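Notes for the talk, Tanidbridge library, 11 October 2024

Okay, hi everybody, thanks for coming out. (Wait for the chairs to stop scraping.) I'm Abdelilah Abdel Rahman, I live over on Nasr Street, and I'm going to talk for 16 minutes about baskets. Yes, baskets! My sister asked if I could stretch it to half an hour and I told her the problem would be stopping me.

Start with the kitchen story. When we moved into the apartment I had one counter, one table and cups everywhere. Travel cups, water bottles, the tumbler I got at the Lostska street fair and carried around like a baby. Every cabinet I opened, something tall fell over and took the lids with it. I bought a bottle rack first, and it was terrible, and it's still in my garage if anybody wants it.

Then I got a wire mesh basket. Black, rectangular, open on top, the kind you see on office desks with mail in it. I put it on the kitchen table for the keys and ended up dropping my tumbler in there, straw and all, and it stayed for the whole fall.

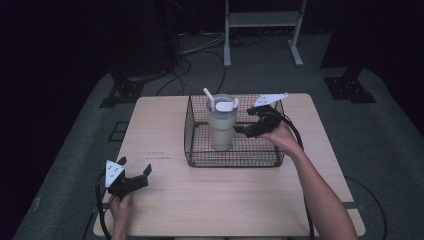 So, tall things. People always tell me a basket is for flat stuff – napkins, mail, packets of soup – and I used to think so too. But a tall tumbler in a low basket is so easy to grab! You don't have to take the lid off or fold the straw down to get it in, you just lower it and let go. My one rule is to stand it toward one end and leave the rest of the basket open, so your hand has somewhere to go. If you fill the whole thing you're back to knocking stuff over.

(Ask who keeps their cups in a cabinet. Ask who has had one land on their foot.)

Why mesh? I like being able to see what's in there from my chair. I had a nice solid bin before and I lost a sandwich in it, which I will not be taking questions on. Mesh does let crumbs through, so I lift mine up when I wipe the table. Go easy on the corners when you wash it, a sponge will snag and you'll be picking yellow bits out of the squares all evening.

Placement next. Mine lives toward the far side of the table, away from where I sit, so there's still room in front for a plate or homework. My neighbor keeps hers right at the edge and her cat has opinions about that.

Skip the part about drawer dividers if we're past ten minutes. If not, tell the Wiko drawer story, the short version, without the landlord.

Last thing: the sign-up sheet for the pantry evening is by the door, same room, later in October. Bring one basket from home and whatever you never know where to put. I'll bring the bottle rack.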